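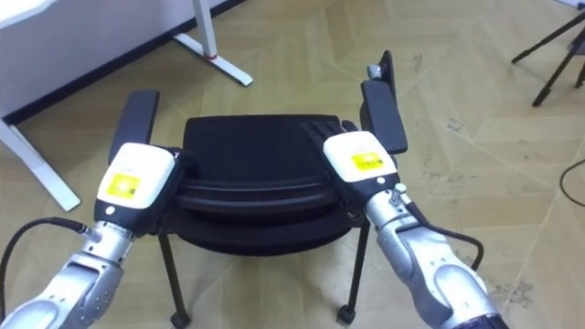
Chair reset work, Hasico fourth floor, November 2024. The task definition is unchanged from April: take each office chair from wherever the day left it and return it to its desk, seat facing in, armrests clear of the tabletop. The grasp is still the weak part. Casters mean the chair turns away from whichever arm touches first, so the two contacts have to be close together in time. The current grasp has the left gripper against the inside of the left armrest and the right fingers over the edge of the seat cushion, next to the right armrest. It is asymmetric and looks wrong to anyone who has moved a chair by hand, but it gives us one high contact and one low one, and the chair yaws less than with both grippers on the armrests. The armrests on this model have enough play to be a poor reference for where the seat is.

Numbers for this round. 39 chairs on the floor, four passes, 156 resets attempted. 14 needed a person to step in. Most of those were two chairs tangled at the base, which the planner treats as one object with too many legs. Two were cables on the floor under a caster. One was a jacket over the backrest, and the arms stopped as they should.

Effect on the evening crew. Before the trial the fourth floor reset took one person 18 minutes, including wiping desks. The robot is slower than that and does not wipe desks. The time saved on chairs is real but it arrives in small pieces, and a person who is on call for interventions can't go down to three and start there. On the first two passes the crew member stayed on four the whole time, in practice watching. On the last two we routed the stop alert to the crew handset and batched the interventions: the robot skips the chair, logs it and moves on, and the person clears all skipped chairs at the end. That was better received. It also changed what the person does — fewer chairs, but every one of them is an awkward one, heavier work per chair than before. Should be in the report to Pillay and not only in this notebook.

Other points from the crew, written down as given:

They want the skip list sorted by walking order, not by time.

They would like the robot to start at the window end. The vacuuming starts at the door end and the two keep meeting in the middle.

The alert tone is the same as the one for the loading dock. Change it.

One asked whether the log records how long an intervention takes. It does. I said so, and said it is kept per chair with no name attached. That is true of the log but the handset login has a name on it, and the two could be matched. Needs a proper answer from Hasico before the next round. I would prefer to drop the duration field from the crew side entirely — we don't use it for anything.

Hardware. Finger pads on the right gripper swapped after the third pass, the old ones had glazed on the contact face. Brorko pads fitted, softer, no slip seen on the seat cushion in the fourth pass but one pass is not enough to say. Check the cable loop on the outer side of the right arm for rubbing when the forearm is fully extended. Left arm same check.

Next: try a short pull before committing to the grasp, to detect a tangled base early. Rerun four passes with the new pads and the sorted skip list. Ask for desk wiping time to be measured separately, otherwise the old and new figures can't be compared.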